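The Tower at Trirby Yard

a short story

The first thing Ruth Sugden ever said to me was that I could have the end bench as long as I didn't solder near her varnish. The second thing was, "What does it do, then?" and I'm afraid I told her it stacked blocks. She went back to her cello without another word.

So that was April, and that was me, Manaia Baxter, sharing a workshop with a woman who mended instruments and thought I was an idiot! Sang Lý and I had hauled the whole of Lindix up the stairs between us, both arms, both hands, and the white board that went on top of the bench. Sang had done the fingers. I'd done the code, mostly at night, mostly eating toast.

The job was simple to say. Red on the tape, yellow on red, green on yellow. We'd had the two-block version going for ages, and then the third one came along and ruined our lives.

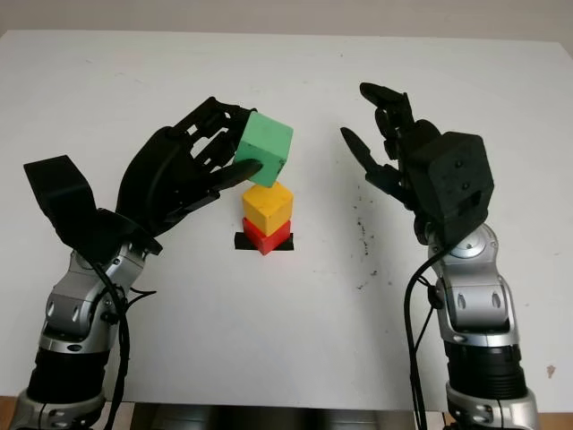 Ruth's bet

"My nephew could do that when he was one," Ruth said. She'd come over for the kettle, which lived on our side.

"Your nephew's got skin," said Sang.

She thought that was quite funny, I could tell, though she hid it in her mug. Then she put 80 pounds on it. Eighty! The rent on my bench was hardly more. If Lindix could build the tower and let go of it, with her watching, before I had to pack up and move to Nindar for the new job, she'd pay. If it couldn't, I'd sweep her half of the floor until I left.

I had 23 days, a box of spare screws and far too much confidence. I shook her hand, which was sticky with hide glue, and mine stayed sticky till teatime.

The trouble was the letting go. Picking up was lovely, carrying was lovely (I once made Sang watch it carry for a whole lunch hour) and then the left hand would get the green one up on top, all cock-eyed, with its fingers pressed to the side, and just sort of stay there. Like someone at a party who's put a glass down on the piano and daren't take their hand away.
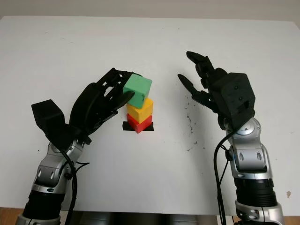
What Yap said

Yap was my logging program, named after a dog I had as a kid, and it wrote down everything. By the second week it had 1,000 lines for me to read and every one of them said the hand was fine. Force fine, angle fine. I read them in bed. I read them on the bus.

"It's the thumb," said Sang.

"Yap says it isn't the thumb."

"Yap hasn't got thumbs."

We had a proper row about it, the sort where you both start tidying. He went off round the corner for chips and I sat with a torch and a screwdriver, going over every joint and thinking about Nindar, and whether I even wanted to go. I'd told everybody I did. I'd bought a coat for it.

Ruth pulled up a stool. She didn't ask. She just looked for a long time, with her glasses pushed up, the way she looked at a cracked soundboard.

"When I glue a bridge up wrong," she said, "it's usually that I've squeezed too hard at the end. You get nervous of it slipping and you pinch."

I wrote that down on the back of a chip paper. Then I went through the settings and found my own little line, put in months before, telling the hand to tighten up just before release. To be safe, I'd put in the note beside it. To be safe!

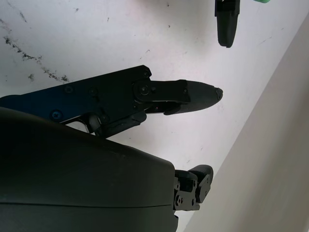

The last night

I took the line out. I had seven days left by then and I used most of them breaking other things, so it was the very last evening before we got everyone round. Sang brought the chips this time. Ruth sat on her stool with the four twenties folded in her apron pocket, where I could see them.

Red went down on the tape. Yellow went on red. Up came the green, and I couldn't look, so I watched Ruth instead, and she'd stopped chewing.

"Oh, go on, love," she said, and she wasn't talking to me.

I heard the motors stop, and then Sang shouting, and when I turned round the hand was clear and the tower was standing up all by itself. Ruth counted the notes out on the bench, and then she took one back for the kettle.

I rang Nindar in the morning and asked if they'd mind very much having me in the summer.

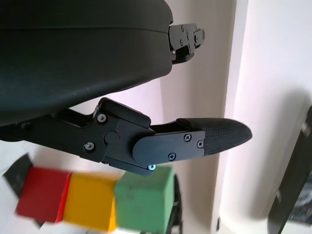

Red, yellow and green, side by side under the gripper.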